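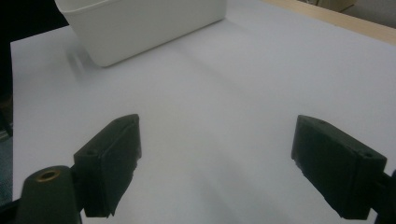 White bin, white paper, pale wood table.

About Totham Packing Supply

We sell plain containers. Bins, tubs, trays, and the paper that goes under them. Started in a garage on Gadum Street with 4 sizes and one color, white. More sizes now, still mostly white.

Every table in the shop gets a fresh sheet before a new order is laid out. Keeps scuffs off the plastic and small parts dont roll into the cracks. Paper comes on the 939 roll, same one we sell, cut to any length.

Rounded corners and a good thick rim are what we look for in a bin. Easy to grab, easy to wipe. Most of our customers are kitchens, craft rooms and schools. Sachdeva Bakery has been ordering since the garage days.

Minimum order is 20 pieces, mix sizes if you want. Lids seperate. Trurkodell stacking trays back in stock in February, email to get on the list.

Pickup at the side door, Unit 3227, until 4 pm. Ring the bell twice, the saw is loud.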